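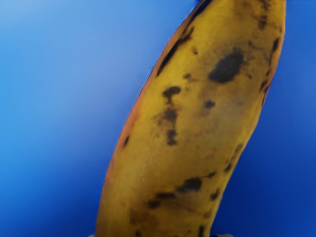 A banana in front of a blue nothing

Opinion

I work on the perception side of a small fruit handling project, and I want to defend an unpopular position. I think we in simulation spend too much effort on the room and too little on the fruit.

The render at the top of this page comes from our wrist view. The background is a plain blue gradient. The banana is another matter. It has dark blotches, freckles, a slightly green tone in the middle of the peel, and one large oval bruise with a brown halo. When I show such renders to colleagues from other teams, the first comment is almost always about the blue. Where is the table? Where are the shelves, the lamps, the window? They find it unfinished.

I understand the comment, because two years ago I would have made it myself. At that time our scene package, which we call Jumau, contained a full packing hall. It had pallets, cable trays, a fire door and a floor with scratches. One colleague modelled a drain. The fruit, on the other hand, was one mesh with one clean yellow texture, turned and scaled at random. We produced many images from it and we were proud of them.

Then we took the grasp estimator to the test line in Dela Peña and it did badly with ripe fruit. We had prepared a set of 200 real bananas, bought at different ages. On the clean ones the estimator was good. On 31 of the spotted ones it placed the grasp centre on the bruise, or it cut the fruit in two at a dark band and tried to pick one half. The segmentation had learned that a banana is a yellow area and that a dark area is something else. For all the training images this was true, so I can't blame the network.

Our first reaction was the usual one in our field: more variation. We changed the lamps, we changed the walls, we added clutter. Each of these changes is easy, you write a range in a configuration file and go to lunch. The result on spotted fruit stayed nearly the same. In the end we did the boring work. We collected 60 peel textures, from green to nearly brown, and we wrote a small tool, Gistari, which places bruises, streaks and freckles on the mesh with some respect for how they grow. Streaks like to follow the ridges. Freckles come in groups. A bruise has a soft border on the outside. It took most of a winter, and it is not the kind of work which looks impressive in a meeting.

After this, the mistakes on the bruises became rare. And since that time we train the close view with very simple backgrounds, some of them only a gradient.

I must be careful here. I do not say that backgrounds never matter. For the overhead camera, which must find the crate and plan a path around its walls, a poor background would be a serious fault. The planner needs to know where the obstacles are, and no nice peel will help it. My claim concerns the last part of the approach and the hold, when the camera is near and the object fills most of the view. In those images there is hardly any room left for a room. The fingers of the gripper may be two small grey tips at the bottom edge, and all the rest of the information is on the skin of the fruit.

A second objection is that this way of working does not scale. If we need a winter for a banana, what about mangoes, pears, aubergines? This is a fair question and I do not have a full answer. Part of Gistari can be used again, for example the halo and the freckles. The streaks along the ridges cannot, because a pear has no ridges. For our next fruit I have asked for 60 hours of texture work, and I expect to need more. But the detailed hall in Jumau also cost us time, and it did not scale either. It was a model of one hall, and the customer has since moved the line to the other side of the building.

There is also the matter of tools. The common simulators make it very comfortable to change a light and rather painful to change a surface in a meaningful way. You can replace a texture, yes. You cannot easily say "older, with a knock on the upper side". So people vary what the menu allows them to vary, and later they write in the report that the domain was randomised. I was one of these people. If the developers of Drukar, the renderer we use, read this: please give us layered surface damage with parameters, and make it possible to export the damage mask together with the depth image. At present we keep a patch for it, and the patch breaks with every release.

To a young engineer who starts a similar project I would suggest going to the market before opening the editor. Buy fruit that you would not choose for yourself. Put it under your own camera, at the real distance, and look at which part of the picture the software has to understand. In my case it was the peel, and I had given it one clean yellow texture.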